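# Is "giving your firstfruits" in Proverbs 3 really about money?

**Hongjun Luo**, posted in October

Our small group at Prandulley is working through Proverbs and we got stuck on 3:9-10: honor the Lord with your firstfruits and your barns will be full. The leader read it as a plain promise. Give first, get more back. I have trouble with that. My grandparents gave faithfully their whole lives and died with $109 in the bank. Was Solomon wrong, or are we reading it wrong? I'd like something better than "God's timing is not ours."

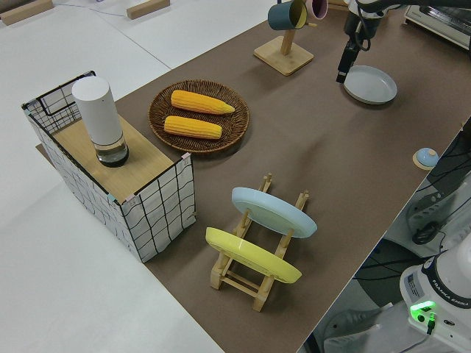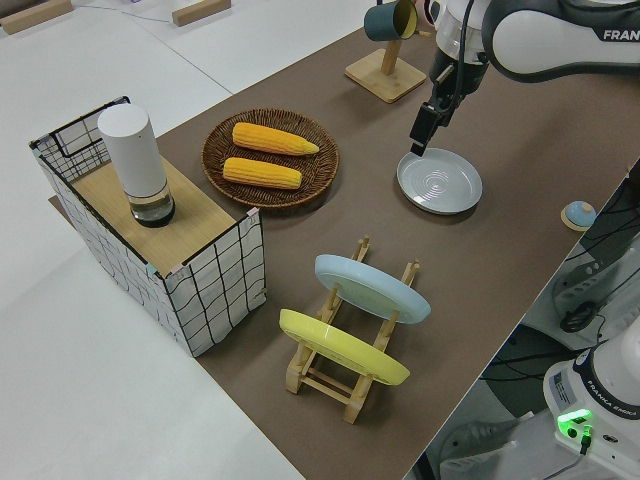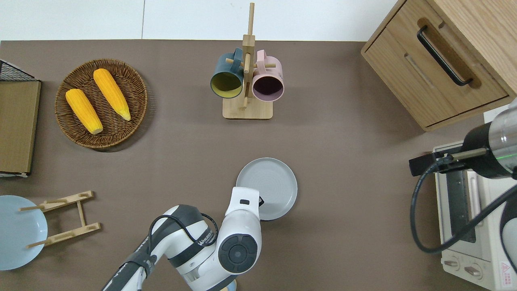

Corn in a woven tray, in all three.

## Replies

**Lemley**

You're right to be suspicious. A proverb tells you how life tends to go. It isn't a contract. Look at 26:4 and 26:5, which give opposite advice about answering a fool, one right after the other. Whoever put those side by side expected readers to use some judgment.

As for money, the verse says "wealth" and "crops," so yes, it means property. I wouldn't turn it into "give God your time and talents" just to make it easier. But the barns are a farmer's picture of having enough, and Job is in the same Bible. Job gave plenty and lost the barns anyway. Any reading of Proverbs 3 that would make Job's friends correct is a bad reading.

I'd also ask your leader to keep going to verse 11, about not despising the Lord's discipline. People who quote 9 and 10 tend to stop there.

**Zultby**

Just have faith and give. I started tithing when I was $2724 in debt and it was gone in 5 months. It works if you do it with the right heart.

**Devadiga**

Zultby, I'm glad about the debt, but what do you say to the person who did the same and still owes it? That their heart was wrong? I heard that from a pulpit for 35 years and never once saw anybody check.

To Hongjun: read Deuteronomy 26 before your next meeting. The farmer brings his basket, and what he says over it looks backward, to Egypt and being brought out. He's giving thanks for what he already has. Then the Levite, the foreigner, the orphan and the widow share in the produce. I don't think that settles Proverbs 3, because the barns are still in the text, and I can't make them go away. Lemley's point about proverbs gets you partway. I'm not sure it gets you all the way, and I'd be wary of a commentary that says it does.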